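Workshop Tips: Teaching Two Arms by Hand, With a Card Holder

Filed under: Bench robots, patience

I was told that showing a robot a task is easy. You move the arms through the job yourself, by hand or from a pair of controllers, the software keeps a record, and the machine picks it up from there. The Plarkau manual gives this one cheerful page. I have my doubts about that page, and the tips below come out of them.

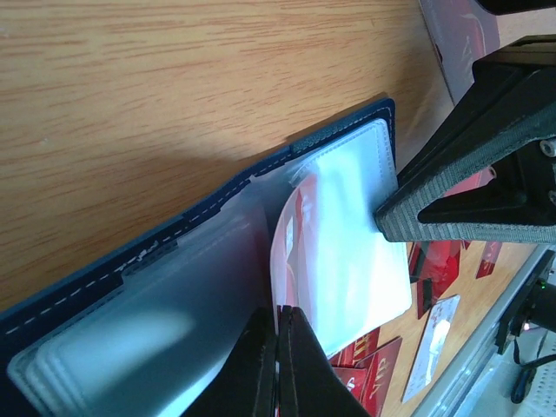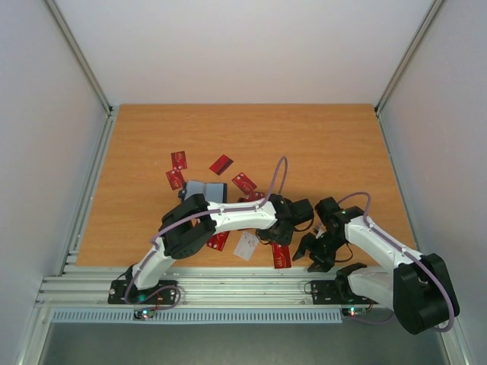
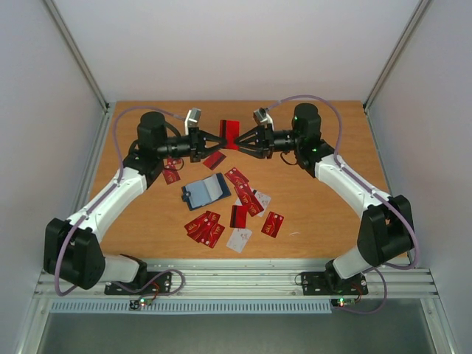
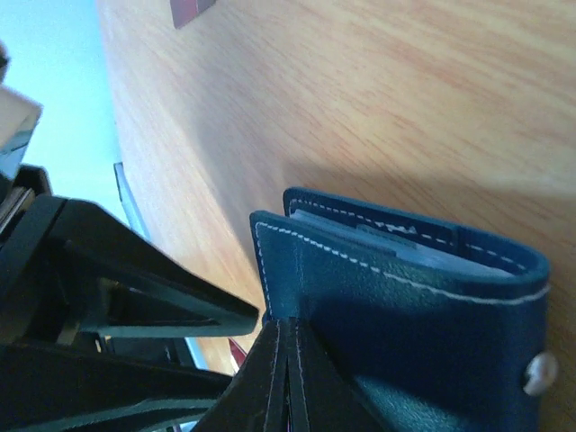 Cards, a card holder and robot grippers at the bench.

Pick a job you can stand to repeat. Niilo Ikonen, who writes the Tratusau newsletter, says 200 runs will do for a small task. I did 329 before I trusted anything, and "trusted" is a strong word. If you already hate the job at run 30, choose another one.

Clear sleeves are mean. Soft plastic bends and clings, and through a wrist camera a frosted pocket can look a lot like glare. Turn your lamp before you start recording. Turning it halfway through gives you two sets of runs that don't match.

Go slower than feels natural, but don't stop dead. My early runs were full of pauses where I was thinking. The arms learned the pauses very well.

Decide which hand does what, and stick to it. One gripper steadies, the other pulls. I swapped whenever it was handy and ended up with two arms that both wanted to pull.

Scatter the loose cards differently each time. A neat row makes for nice runs and a robot that can only cope with a neat row. Same goes for the holder: turn it, open it wider, shove it toward the back wall.

Watch the fixed camera view and the wrist view together. From above, a grip can look fine while up close the fingers have hold of the stitching and nothing else.

Keep some of the clumsy runs. A fumble that you recover from is useful. A fumble where you let go of the controller and swear is not — delete that one. I threw out 252 in December before I worked out the difference, and I'd like a few of them back.

Leave slack in the cables. Move each arm to its farthest reach with the power off and look at the loop. If it pulls tight, clip it again.

Stop when your wrists are tired. Anything I recorded after 9 p.m. was junk. The Pace add-on claims to smooth out shaky hands. It did smooth them, and it also rounded off the small tug that frees a card, so I switched it off again.

Is any of this quicker than doing the job yourself? Not for a card holder. I've seen people quote 975 runs for something my aunt does while talking on the phone. Ask what you'd use it for next before you spend a winter on it, and test with a holder it has never met. Mine is still waiting for that test.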